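Kalby Street Music Series
Progress report to the Stilleck Fund
17 April 2009
Prepared by Quyên Mai, program coordinator

Period covered: the start of February to date.

Bookings. Nine of the twelve evening slots are now confirmed. The Tavum brass band will open the series, and the Ghorbani Trio has agreed to play the second night with a guest drummer. Two hip hop acts are holding dates but have not returned their contracts. The remaining slot was meant for a youth choir, which has dropped out over a school calendar conflict. I am talking to a gospel group about taking it.

Permits. The city approved the street closure for all dates. The sound permit came back with one change: amplified music must end at 9:30 p.m., half an hour earlier than we asked for. I have moved start times up to 6 p.m. and told the acts.

Tickets. The street shows are free. Passes for the indoor closing concert went on sale in February and 256 have been sold. The hall seats 447. Sales slowed after the first two weeks and we expect them to pick up once posters are out. 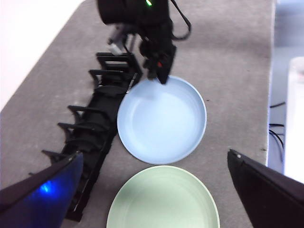
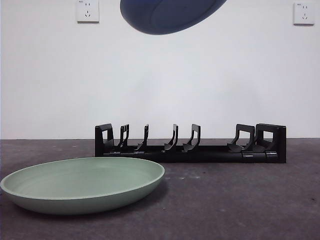 Plates and the dish rack (first photo); wall outlets and a blue dish (second photo).

Budget. We have spent $1603 of the grant so far, mostly on permit fees and deposits for the stage and lighting. Poster printing came in at $377, a little over the estimate, after we added a second size for bus shelters. I have covered the difference from the office supplies line and do not need a change to the grant terms.

Problems. The stage company can't deliver before 3 p.m. on the first two dates, so sound check will be short. The brass band is fine with this. The trio is not, and I have offered them the Kalby rehearsal room that afternoon. We also still need a second sound engineer for the nights with more than two acts.

Next steps. Get the two open contracts signed, fill the choir slot, hire the engineer, and put up posters. The next report will include the full schedule and a revised budget sheet.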